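Chapter 5
Sorting Before Folding

If you have worked your way through the first four chapters, you already know your fibers, you can read a care label without reaching for the glossary, and you have (I hope!) folded a good many towels at the kitchen table. Now we come to the part of laundry work that most beginners want to skip, and I will admit that I skipped it myself for years. When a load comes out of the dryer, the hands want to grab the nearest thing and start folding. Please don't let them, at least for the length of this chapter.

I learned to sort at the Dirnar Guesthouse, where I spent one long April in the linen room helping with the spring changeover. There were 116 sheets on the shelf list, up to 40 towels in a single morning, and one table that wobbled whenever you leaned on the left side of it. The women who ran that room never folded anything until the whole heap had been pulled apart, and they were finished every day before I had found the second half of my first pillowcase pair. I still think of them when I tip out a basket.
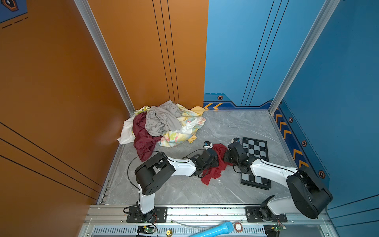 A mixed heap is harder to read than it looks, and the reason is that cloth hides cloth. A big soft piece spreads itself over everything and a small one slips down behind, so that what you take for three or four items may be a good deal more. Take the crumpled pile in the corner, with the light gray piece on top. The large pastel floral cloth beside it is easy enough to spot, but the little yellow-and-white patterned one is tucked away behind, and only a bit of the plain yellow towel pokes out. One red cloth lies by itself out on the floor, and a single piece like that makes a very good starting place, as you can lay it flat and begin a group with it right away.

In this chapter we will use what I call the Tarik method, after the town where I first taught it in an evening class. It has 2 passes. In the first pass you lift each piece from the top of the heap, give it one good shake, and put it down by size alone: large, middling or small. Don't tug from underneath, however tempting a loose corner may be, or you will drag half the pile along with it. In the second pass you go through each size group and sort by kind, so that garments go with garments and towels with towels. Color comes last, and many households never bother with it at all.

You will need a clear surface about as wide as your outstretched arms. A bed does nicely. So does a clean floor, if your knees are willing.

Words to know in this chapter: heap, first pass, second pass, lead piece, stray.

Before you begin Section 5.1, look back at the Urik fold in Chapter 3 and try it twice with a hand towel. We will need it again on the very first page.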